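Saturday, in the lab until late

Back on the shadow problem. The Mallow build from last night runs the two-arm kitchen task at the right rate now, so the perception node is the slow part again. I turned off the depth prior and replayed 100 episodes with colour only. The basket segments well in all of them, from the side views as well as from overhead. Coiled ridges give the matcher plenty of texture to hold on to.

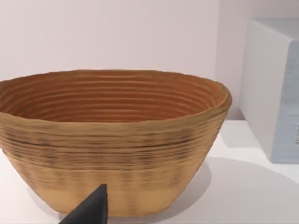

Side view, basket and one finger. Mask on the coils is stable.

The overhead view is where it goes wrong. The planner keeps a cost map of the counter, and the segmenter writes arm shadows into it as solid obstacles. A shadow with a straight edge and a pointed tip scores nearly the same as a gripper. With the bottle held in the right gripper, the planner sees a wall across the lower half of the counter and detours up towards the microwave. Planning time goes from 11 ms to 400 ms and the path is ugly.
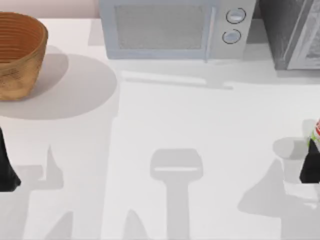

Yara Yammine thinks I am fixing the wrong layer, and wrote under my log that the arm poses and the light direction are both known, so the shadow can be projected and subtracted before the segmenter runs at all. Rosalía Lozano agreed but asked what happens on hardware, where we don't have the light direction.

Fair point from both. I wrote the projection as an optional stage in Clarico, off by default. It takes joint states and a light vector and returns a mask. First version had the sign of the vector flipped and masked the basket. Fixed before supper. Second version is one cycle behind the joint states, so a thin rim of shadow survives on the trailing side when an arm moves quickly. Dilating the mask hides it, but that also eats real edges near the fingertips. Better to fix the timestamps.

Test set for tomorrow is the overhead views where the arms are mostly out of view and the shadows aren't. Anything the cost map marks in the middle of the counter is a false positive.

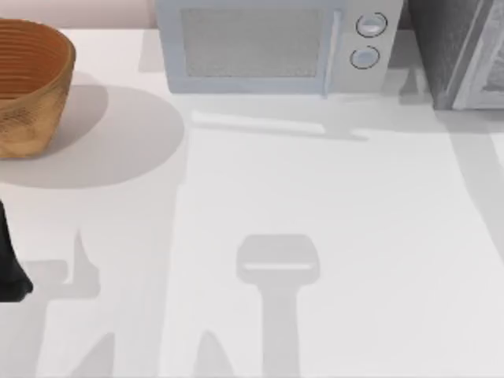

Overhead, open counter. Target is zero occupied cells in the centre.

Still to do: timestamps, then a rerun with the mask on, then ask Zdenka Kolev whether the light vector can be estimated from the basket shadow. Issue 2443 stays open until the rerun is in. Left the replay job going on the second machine.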